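Khaki comes out of the dryer creased, fabric softener makes no difference
Laundry & Fabric Care, 31 January 2024, 129 views

guerreiro_k
Thin khaki clothes, probably a cotton and linen mix (the care labels are gone). Front loader, 1200 rpm spin, then a vented dryer on normal. Hard creases every time. I have tried two softeners. Is this the spin or the dryer?

Ilse Dreßler
Mostly the spin. Thin cellulose fabric gets pressed against the drum at high speed and the folds set while it is still wet. Drop to 600 rpm, fill the drum halfway, and take the load out within 15 minutes of the end of the cycle. Tumble on low for 4 minutes, then hang. Skip the softener, which coats the fibers and does little for creasing.

Crumpled tan cloth in a basket, and a similar fabric bunched up:

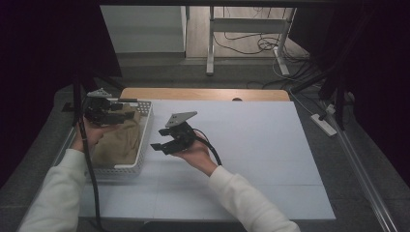
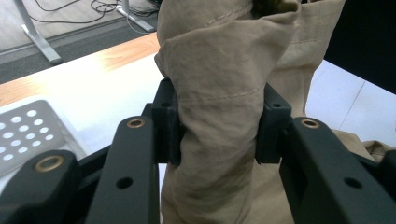 Vulavetti
Agree on the spin, disagree on hanging. If the dryer has a moisture sensor, stop at "iron dry" and press right away with steam. Line drying leaves linen stiff. Also check your water hardness, mine was the problem.

floto3679
just buy polyester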